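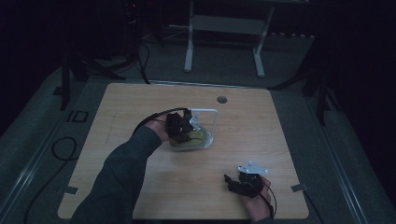
Plan de equipamiento para captura con pinzas de mano

Repositorio: plan-equipos
Última revisión: Apr 29, 2025
Estado: borrador para aprobar antes de la compra de agosto

Contenido

Este repositorio reúne la lista de material, las ofertas recibidas y las hojas de cálculo del presupuesto para ampliar los puestos de captura sobre mesa. No incluye datos grabados ni código de entrenamiento.

Archivos

inventario.csv: material que ya tenemos, con estado y ubicación.
ofertas/: presupuestos de Zutoneo, Nitetti y Brabec en PDF.
comparativa.ods: precios por línea, con portes e IVA separados.
pedidos.csv: lo aprobado, con fecha de entrega prevista.
descartado.md: opciones rechazadas y motivo.

Qué lleva un puesto

Dos pinzas de mano, una por operador y mano, con su placa de montaje.
Un cable por pinza, más uno de repuesto.
Mesa de trabajo de superficie lisa.
Trípodes y cables de cámara.
Juego de recipientes: con asa, sin asa, transparentes y opacos.

La mesa no se compra. Se usan las del almacén aunque tengan marcas, siempre que no cojeen.

Presupuesto

El tope por puesto para consumibles y objetos es de 300 euros. Los cables tienen partida propia, de 500 euros para todo el proyecto, y no se puede pasar dinero de una a otra sin avisar en la hoja. Los recipientes se compran en comercio normal y se justifican con el tique.

Zutoneo cotiza la pinza completa. Nitetti vende cuerpo y placa por separado; sale más barato, pero hay que sumar el montaje. La oferta de Brabec caduca a los 15 días y no incluye cables. Hay que pedirla de nuevo si no se firma antes.

El software de sincronización es Trivell. La licencia va por puesto y se renueva cada año, así que figura como gasto corriente y no como inversión.

Criterios de compra

Se piden primero las piezas con plazo largo: placas y cuerpos de pinza. Los dedos se desgastan y se encargan con cada pedido, aunque quede existencia. En los cables se mira la longitud con el brazo extendido al otro lado de la mesa, no solo la distancia en reposo. Todavía no hemos decidido si conviene fijarlos al antebrazo o dejarlos colgar; afecta a la medida y está abierto en la incidencia de cables.

Pendiente

Confirmar portes de Nitetti.
Añadir al inventario los trípodes del segundo puesto.
Pedir precio de canaleta de suelo.
Revisar si la garantía de Zutoneo cubre los conectores.

Cambios

Para modificar una cifra, edite comparativa.ods y anote el motivo en la columna de observaciones. Las ofertas antiguas no se borran: se mueven a ofertas/caducadas.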